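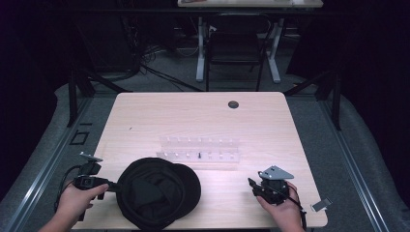 **Drunder handheld pair – bench check, Velley shared workshop**

Checked July 27, 2025. Revision 8 of the list. Marks are `[x]` okay, `[ ]` not okay or still open, `[~]` okay for now, look again.

I did the whole list in one go this time, table first and power last, and it was a really good check. Both grippers are in the best shape they've been in since we started building them! Comments are under the items they belong to. If you run a check after me, please write your own comments and leave mine alone, even if you disagree with them (especially then, I want to see both).

## 1. Floor and walking space

- [x] Rails along the floor clear of tools, offcuts and bags
- [x] Nothing stacked against the stand legs
- [x] Clear way out from the table without stepping over a cable
- [~] Loose cables away from the working side
- [x] Chairs tucked in or moved

The cable pile is the one thing I keep coming back to. It's away from where we stand, and I can't call it a fail, but cables in a heap grow toward your feet. I'd like to lift them off the carpet and tie them in bundles before the September open bench. I have a bag of hook-and-loop ties in the Drunder drawer, help yourself.

Pick your feet up at the rails. They're low and you stop noticing them after a while, which is exactly when I caught a toe on one in the spring.

## 2. Table

- [x] Table doesn't rock when leaned on from the near side
- [x] Top wiped, no grit, no solder bits
- [x] Grommet in the tabletop seated flat
- [~] Labels and tags off the table before work starts
- [x] No drinks

Tags. We love making tags and then we leave them lying wherever we peeled them! A small tag near the table edge is harmless until a cable drags it along with it. Stick it on or bin it.

Grommet was a little proud of the surface last time. I pressed it down and it has stayed down.

## 3. Left gripper

- [x] Top bracket screws tight, checked with the driver and not by eye
- [x] Jaws close evenly, no gap at the tip
- [x] Jaws open fully when the trigger is let go
- [x] Housing closed, no pinched wire at the seam
- [x] Cable loop long enough to reach the far side of the table
- [~] Cable loop short enough to stay away from the operator's knees

I'm so happy with these jaws. The new return spring is lovely – you let go and they're open, no lag and no sticking halfway. I worked them 21 times slowly and then a bunch more just for fun.

The cable loop is the trade-off. Reach all the way across and it's fine, work close to your body and it sags down by the table. A clip on the table leg would hold it. I tried one from the Wogan box and the jaw of the clip is too narrow, so we need the next size up.

## 4. Right gripper

- [x] Triangular plate tight, all screws present
- [x] Plate edges smooth to the finger
- [x] Jaws close evenly
- [ ] Jaws open fully when the trigger is let go
- [x] Housing closed
- [x] Cable exits without a sharp bend
- [x] Cable doesn't catch on the table edge

The open item is small. The right-hand jaws come back nearly all the way and then need a nudge. Same spring as the left, so I think it's the slider, which has had far more use. Clean it, one drop of dry lube, test again. It's perfectly safe to use in the meantime as long as you know about it, so I've put a note on the box lid and not pulled it from service.

Plate edges: I went over them with the fine file and then with wet paper, and they feel great now. If you make another plate, please deburr the little holes too. It takes a couple of minutes and your fingertips will thank you. The drawing in the folder doesn't mention it yet.

## 5. Hands, sleeves, hair

- [x] Long sleeves rolled or snug at the wrist
- [x] Rings and loose bracelets off
- [x] Long hair tied back
- [x] Fingers behind the guard line on each housing
- [x] Only the operator touches objects between the jaws

These are handhelds, and it's easy to be relaxed about them. The closing force is still enough to give you a proper pinch. Keep the rule about the space between the jaws: if you want to straighten an object that somebody else is working on, say so and wait until both grippers are lifted.

No gloves. I know it feels backwards, but a glove fingertip goes into the slider slot and bare skin doesn't.

## 6. Practice objects

- [x] Soft objects free of pins, buttons that wobble, and long threads
- [x] Lining of hats and bags checked by hand
- [x] Acrylic rack free of cracks
- [x] Rack pegs firm, none snapped
- [x] Loose pegs counted back into the tub at the end
- [x] Nothing on the table that could shatter

The black cloth cap is my favorite thing we've tried so far. A floppy cap is so much harder than a block! You grab the edge, it folds, the lining slides, and you learn more about your jaw pads in ten tries than in a whole evening of lifting cubes. Turn it inside out before each session and feel along the seams. A pin in there would wreck a pad and probably a finger.

For the rack, run a nail along each step and feel for cracks. Clear plastic hides them under bright overhead light, so tilt it as well. Wipe it with a soft damp cloth and nothing stronger – somebody used solvent on the old one and it crazed all over.

If you're working on the cap, slide the rack back so you aren't bumping it. If you're on pegs, take the cap off the table altogether.

## 7. Stands and anything above shoulder height

- [x] Stand legs spread and locked
- [x] Clamps tight
- [x] Nothing hanging from a stand that wasn't there at setup
- [x] Curtains clear of anything warm

Give each stand a gentle push at chest height. It should lean and come back. I do this with one hand ready to catch it, and so far I haven't had to.

The curtains are wonderful for glare but they do drift. Check both sides.

## 8. Power and stop

- [x] Supply switched off before plugging or unplugging a gripper
- [x] Stop switch within reach of the operator
- [x] Stop switch tested with each gripper, one at a time
- [x] Proslow setting on for first power-up
- [x] No warm plugs after a working session
- [ ] Spare fuse in the lid

Proslow is our name for the slow-response mode in the Drunder firmware, for anyone new. It limits how quickly the jaws follow the trigger. Leave it on until you've opened and closed both grippers with nothing between the jaws. I still do this every single time and I built half of it.

Stop test passed on both sides, and it's a good loud click. Please do the test with a foam block in the jaws, never with the cap: fabric gives way, so you can't feel whether the force has really dropped.

The spare fuse is missing. I used it, my fault. Buying two.

## 9. After the session

- [x] Supply off at the wall
- [x] Grippers back in their own foam slots
- [x] Cables coiled loosely, no tight wraps around the housing
- [x] Table cleared
- [x] Log entry written

The log is at entry 326 and I read back through a good part of it while the plugs were cooling off. What a record! The early entries are mostly cracked housings and bad language, then the jaw pads change, and after that people start writing about what they picked up instead of what broke. Keep writing in it, short entries are fine.

## Open items

| Item | Section | What it needs |
|---|---|---|
| Right jaws slow to open the last bit | 4 | Clean slider, lube, retest |
| Left cable sags near the operator | 3 | Bigger clip for the table leg |
| Floor cables | 1 | Bundle and lift |
| Spare fuse | 8 | Buy, tape inside lid |
| Deburring note | 4 | Add to plate drawing |

The slider comes first for me. The clip is a nice little job for anyone who wants to learn the Velley printer: the Wogan clip file is in the shared folder, and it only needs the opening made wider. Print it with the layers running along the arm, or it'll snap the first time you bend it.

Next check goes on a fresh copy of this list. I've left a blank row in section 6 for whatever you bring in to try. Soft and annoying objects very welcome.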